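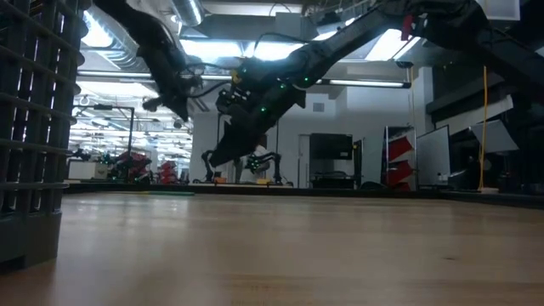 Help wanted at the Ulwood sorting tables

Hello! I run the packing and sorting room for Sendska, a small household goods reuse scheme in Ulwood, and I'm looking for a few people to come and work alongside me from October. It's part-time and paid, and it suits anyone who likes putting things back in order. If you're the sort who straightens the cutlery drawer at somebody else's house, please read on.

What we do is simple enough. People send us the stuff that piles up in cupboards and sheds, and we sort it, wipe it down, match up the bits that belong together and pack it into baskets to go out again. Most of it is kitchen things, garden oddments, craft supplies and toys. Last month 1,007 items came through the room, and I think I personally found the lids for most of them (it felt like it, anyway).

You'd be working at a table, one basket at a time. You empty it, group what's in it, check each thing over, and put it back in the right basket or set it aside. Small things are the ones that get missed. Sticks, ties, strips, clips, all the thin bits that roll to the back of the table and lie there until somebody sweeps them up. I'd love someone who notices those!

The hours are 23 a week, split into shifts that we agree between us a month ahead. Mornings start at half past eight and we're finished by two, so it fits quite nicely round school. There's an afternoon shift too, if you're not a morning person, and I won't hold it against you.

You don't need experience. I'd like you to be all right with standing for a good part of the shift, although we do have stools, and happy lifting a full basket from the floor to the table. You'll need to read a packing list and tick it off properly. Being chatty is fine, being quiet is fine, and we have the radio on most of the time (choosing the station is a whole other matter).

I'll be with you for your first 40 hours, which are paid at the full rate. We start with the easy baskets and work up to the mixed ones. The mixed ones are my favourites, I have to say, you never know what's coming out next. By the end of it you'll have your own way of laying things out and I'll try very hard not to interfere.

We're in the Tremblay building, on the ground floor, through the double doors and past the bike racks. The bus stops opposite. There's a kettle, a fridge and a microwave, and a shelf of mugs you're welcome to add to. Wear something comfy with closed shoes, and bring a jumper you can take off, as I can never get the temperature to suit everybody.

To apply, send us a short note through the Nikum jobs page and put "sorting tables" at the top. No CV needed. Tell me which shifts you could do, when you could start, and the most satisfying thing you've ever tidied. I read them all myself and I do reply to everyone, though it may take me a few days if the baskets are stacking up.

If you'd like to see the room first, say so in your note and we'll find you a time. Visits take 30 minutes, with tea.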